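Jogginghose falten: Anleitung für Schublade und Regal

Stand: 22.3.20
Text: Katia Pagano

Die Anleitung gilt für lange Jogging- und Sweathosen mit Gummibund. Für Jeans und Stoffhosen mit Bügelfalte ist sie nicht geeignet. Das Faltmaß ist auf die Schublade Skiltik mit 43 cm Innentiefe abgestimmt, lässt sich aber auf andere Einsätze übertragen.

Voraussetzungen

Die Hose muss vollständig trocken sein. Restfeuchte sitzt meist im Bund und in den Nahtzugaben der Taschen. Als Unterlage genügt ein Bett oder ein Tisch ab 80 cm Breite. Auf glatten Platten verrutscht Sweatstoff leicht; eine Decke mit Struktur hält ihn besser in Position.

Schritt 1: Auslegen

Hose quer zur eigenen Blickrichtung ablegen, Bund links, Säume rechts. Linkshänder legen spiegelverkehrt. Taschenbeutel nach innen schieben und flach drücken. Kordelenden aus dem Bund ziehen und auf den Stoff legen, damit sie beim Falten nicht unter die Naht geraten. Die Beine bleiben zunächst nebeneinander liegen.

Schritt 2: Beine glatt streichen

Mit der flachen Hand vom Schritt zum Saum streichen, jedes Bein einzeln. Nicht am Saum ziehen, der Stoff dehnt sich sonst ungleichmäßig. Bei der grauen Hose auf der rosa Decke liegt das vordere Bein schon fast ganz flach, das hintere hat noch weiche Falten über die Länge und muss nachgestrichen werden.
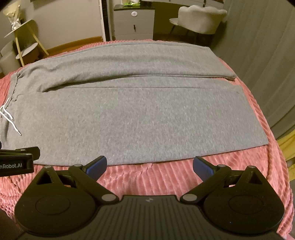
Schritt 3: Beine aufeinanderlegen

Das hintere Bein am Saum und auf Kniehöhe fassen und auf das vordere klappen. Säume bündig ausrichten. Die Schrittspitze steht danach seitlich über; sie wird nach innen eingeschlagen, so dass ein gerader Streifen entsteht.

Schritt 4: Bund ausrichten

Gummibund nicht spannen. Die Kräuselung bleibt erhalten und wird nur flach gedrückt. Kordel einmal locker binden oder in den Bund stecken.

Schritt 5: Länge falten

Saum bis an die Unterkante des Bundes führen, dann das Paket in Drittel legen. Für stehende Aufbewahrung liegt die geschlossene Kante oben. Zielhöhe im Einsatz Cliltberg: 30 cm liegend, bei stehender Ablage entsprechend kürzer falten.

Lagerung

Höchstens 6 Hosen übereinander stapeln. Schwere Qualitäten mit angerauter Innenseite gehören nach unten.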